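Wrist camera loses clear bottles against patterned walls

Rekha Krishnan
We run a two-arm bottle sorting cell on Meinecke 8. The bottles go into a lined bin, and the depth map from the wrist camera has holes wherever the plastic is clear.
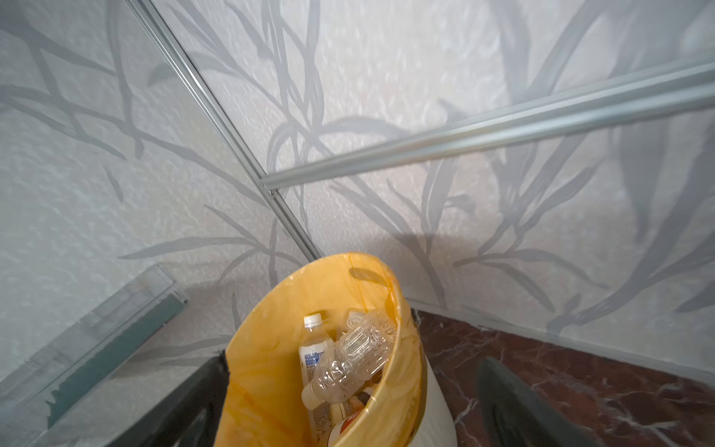
The planner then treats the holes as free space and rejects 82 grasps out of 854. Do I retrain or change the filter?

Veronika Schnyder
Change the filter first.
- Mark missing depth as unknown, and don't let the planner route through it.
- Mask the fingers before you segment. One or both come in from the bottom edge of every wrist view.

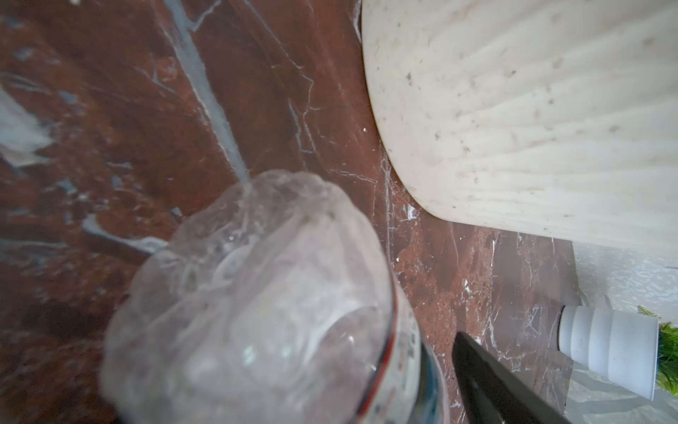 - Fill the holes from the colour mask, then refit the table plane.

Retraining took us 2660 labelled views and gained little.

Windemex
Same here. Use the fixed camera for the coarse pose and the wrist one only for the last bit.

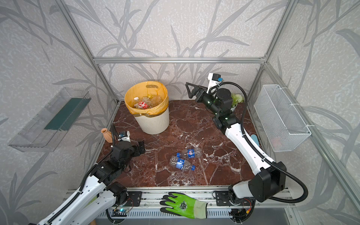

Prurkstead, December 2025
Edit: Raketgate has a plugin for this. Not tried it with two arms.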